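Workshop Tips: What I Brought Home From the Kelludico Open Day

Posted May 26, 2018 by Catriona Menzies

Kelludico let the public in to watch a robot arm work on an old desktop computer, and I went for the free coffee. The coffee was bad. The tips were decent, so I wrote them on my hand and then on my other hand.

Put down a cloth first. Small screws roll off a bare bench and head for the one gap in the floorboards. On red fabric they stay put and you can see them. Mine is an old tablecloth, and Pettigrew, my cat, has claimed half of it. 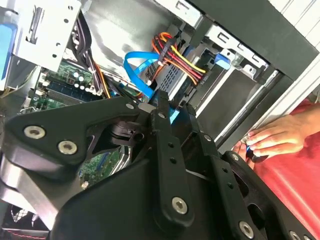 Keep one hand free for the fiddly bits. Tanveer Marwat, who ran the demo, told us the arm cost more than his house and he still wouldn't trust it with a screw under the fridge.

Learn your colors before you pull anything. Data cables on a lot of machines are blue, power comes in a bundle of red, yellow, orange and black, and none of it should be yanked by the wire. Hold the plug. Take a picture of the cables while they're still in.

Pull the memory by its end clips, gently, both sides. If the processor is out, keep your fingers, sleeves and coffee away from the socket. Those gold contacts bend if you look at them sternly, and a replacement board for my own machine was $164.

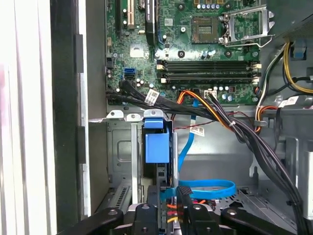

The board with its processor socket open and both memory slots empty.

Dust last, with short puffs of air, and hold any fan still while you do it.

There's another open day in August, at the Hivthorpe building. Bring your own coffee.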